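Jemholm Project: Simulated Household Scenes for Tidying and Placement Research
Second interim report to the Insaurralde Fund
Reporting period: October to March
Prepared by the project office, Bimham Institute

1. Purpose of the report

The report sets out progress on the second work package of the Jemholm project, which concerns the training and testing of robot placement methods in simulated rooms. It covers the work agreed in the revised plan, the results obtained, one departure from that plan, and the use of funds to the end of March. The first work package was closed in the previous period and is mentioned only where later work depends upon it.

2. Work carried out

The main task for the period was to build the scene generator described in the original proposal and to show that a placement method trained on its output could be moved to rooms it had not met before. The generator, known within the project as Urisik, produces furnished rooms in simulation and sets household objects on the furniture according to rules that the research team can adjust. Each room is then passed to the planning software, which must decide where a further object may be put down without disturbing those already in place.

Urisik reached its first stable version in November. By the end of the period it had produced 313 rooms that met the project's checks for physical soundness. A room is rejected if any object overlaps another, if an object comes to rest away from the surface intended for it, or if the furniture blocks every approach to the work surface. The checks run without supervision, and the rejected rooms are kept so that faults in the generator can be traced.

The rooms are grouped by theme. The seaside group was the first to be completed and has served as the main test bed since December. Its rooms share wall and window styles but differ in the choice of furniture, in the objects and in how crowded the surfaces are. Of the finished rooms, 34 have been set aside as a held-out set. They take no part in training and were not viewed by the staff who tuned the method.

Considerable effort went into surfaces that hold objects of very different shape. Earlier public work in the field has tended to use plain blocks and cylinders on a clear table. The project's view, set out in the proposal, is that such settings give too favourable a picture of how a method will behave in a lived-in home. Seaside rooms therefore mix upright objects, low flat ones and items that lean, and place some of them near the back of the table where reaching is harder.
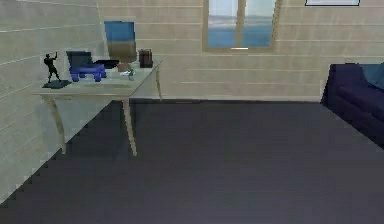
Interim Report 2, p. 4

The table in this room carries a small black figurine with one arm raised, a blue toy lounge chair and a flat black object lying low behind it, with a framed panel, a tiny potted plant and a ribbed dark brown box among the other items. Rooms of this type proved the most useful for finding weaknesses. A flat, dark object is easily treated by the planner as free surface, and a thin raised part such as the figurine's arm may be missed when the path of the gripper is worked out. Both faults were found in December and are dealt with in the following section.

3. Results

The placement method was trained in two rounds. In the first, the planner was given the full shape of every object. In the second, it was given only what could be worked out from simulated camera views, as would be the case on a real machine. The second round is the more important for the aims of the fund.

Each held-out room was used for repeated trials, giving 300 trials in all for the second round. A trial was counted as a failure if the placed object fell, if it came to rest on top of another object, or if anything already on the surface was moved. The method failed in 21 trials. The proposal set a limit of 30 failures for a test of this size, and the target for the work package has therefore been met.

The failures were reviewed one by one. Most took place on crowded surfaces and involved an object that was low and dark. A smaller group involved leaning items, where the planner judged the space behind the item to be available when it could not safely be reached. The team has since changed the way the planner deals with parts of the surface it has not seen clearly - such areas are now treated as occupied until a second view has been taken. The change was made after the formal test and its effect is not included in the figures above. It will be measured in the next period on a fresh held-out set.

One result was not expected. Training on a smaller number of varied rooms gave better placement than training on a larger number of rooms with similar layouts. The finding rests on a single comparison and should be treated with caution, but it has a bearing on cost and will be examined further.

4. Departure from the plan

The plan called for a second theme, based on town flats, to be complete by the end of February. It is not yet complete. Work was held back by a fault in the lighting module, which gave surfaces a different brightness each time the same room was loaded and made camera-based tests unreliable. The fault was corrected in March. The town flats theme is now expected in May, and no later task is delayed as a result.

5. Use of funds

Spending on staff was in line with the approved budget. Spending on computing was lower than planned, owing to the delay described in section 4, and the project asks that the unspent amount be carried forward under the same heading. No funds were moved between headings.

6. Next period

The team will complete the town flats theme, repeat the formal test with the revised planner, and begin trials on the physical arm at the Bimham laboratory. A written safety procedure for those trials is in draft and will be sent to the fund in April for comment. The third interim report is due in October.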